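Sleep clinicians asked to stay awake for December meeting

The Cirell Sleep Medicine Network will hold its winter meeting in Pistport this December, and the program committee has once again scheduled the session on circadian misalignment for 6 in the morning. Registrants who complained last year have been thanked for their feedback and invited to chair it.

The main draw is likely to be the first full report from the Friesen cohort, which followed adults with untreated sleep apnea for 1095 nights apiece. The study set out to enrol 4000 people and finished with 3946, a retention figure that prompted one reviewer to ask whether the doors had been locked. Principal investigator Chantal Morin will present the cardiovascular results on the opening afternoon, in the slot directly after lunch, when the audience traditionally conducts some fieldwork of its own.

"We asked for the morning," Morin said. "We were told the morning was for people with sponsors."

Other sessions cover insomnia treatment in rural practice, scoring disagreements between labs (two hours, with an extra half-hour set aside for disagreements), and home testing in patients who share a bed with a dog. A debate on melatonin dosing in children returns after a year off, with the same two speakers and, judging by the abstracts, the same slides.

Annick Bélanger, who runs the sleep lab at Vunham General, takes over the trainee workshop. She has dropped the icebreaker. Early applications are well up.
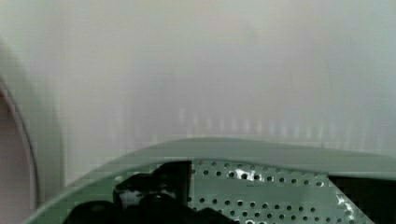
Registration and travel

Members pay the early rate until the end of the month before the meeting. Trainees pay half and get the same sandwiches. The conference hotel in Pistport is holding a block of rooms under the network's name; those facing the rail yard are cheaper, and delegates who book one are asked not to bring it up during question period.

Posters may be hung from 4 in the afternoon on the day before the opening session. Tape will be supplied. Last year's tape has been discontinued.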